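Home About Workroom Kitchen Archive Contact

Putting a Grid on the Big Table
Posted in May by the Flislow blog

I finally covered the big work table. For a long time I set things straight on the top and wiped it down afterward, and it was starting to show. Now it has brown paper over it, with blue tape laid across in both directions so everything has a square to sit in.

The paper came from Welteck, on a roll 60 inches wide. I taped down the long lines first and then the short ones. It took 170 feet of tape, more than I had in the drawer, so I had to stop and go to Nendow for another roll.

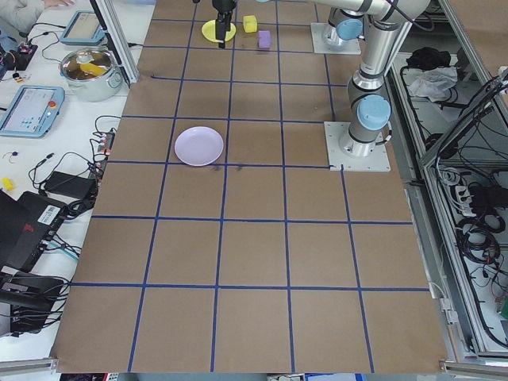
I picked plain brown paper over white mostly for the glare. The overhead light in there is strong, and white paper bothered my eyes by late afternoon. Brown does show smudges, but I can live with them. When a section gets bad enough I plan to cut it out along the tape and patch in a new piece.

The plates come in yellow and lavender, and there are foam cubes in yellow and purple to go with them. I like having only a couple of colors out at one time. It makes it easy to see what goes with what, and clearing up goes faster.

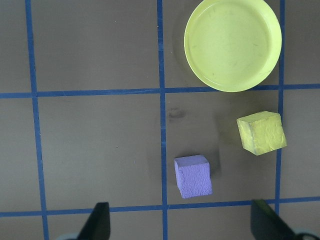 Yellow plate, with the foam cubes one square down.

The tape lines are not perfect. I laid them by hand with a yardstick, and the edges wander a little. I thought about redoing the worst ones and decided against it. Pulling tape off paper takes the top layer with it, as I found out on the first try.

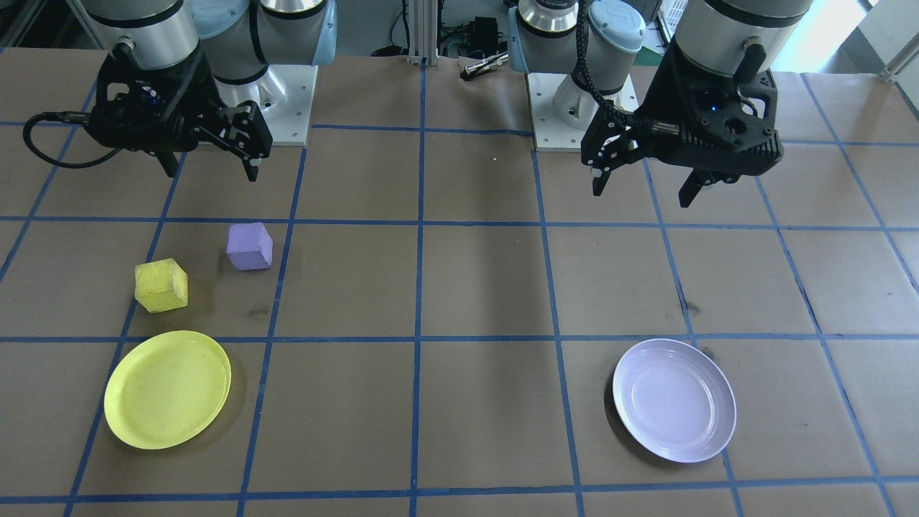
One thing I would change is the paper itself. It creases if you lean on it, and the creases stay. Yagi sells a heavier weight, and I will probably order that next time. I have the item number written on the shelf (2788) so I don't buy the wrong one again.

The side counter is the next job. Things get put down there on the way past and they stay. I want to get it down to 6 items.

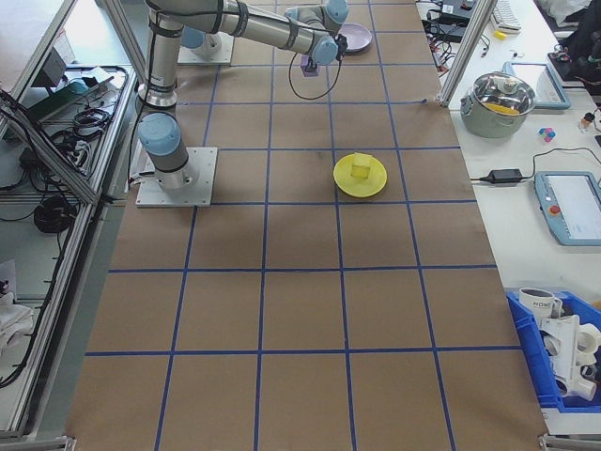

Cube on the yellow plate, pot and mug still waiting over on the right.

I'll start with the cables and then find a cupboard for the pot.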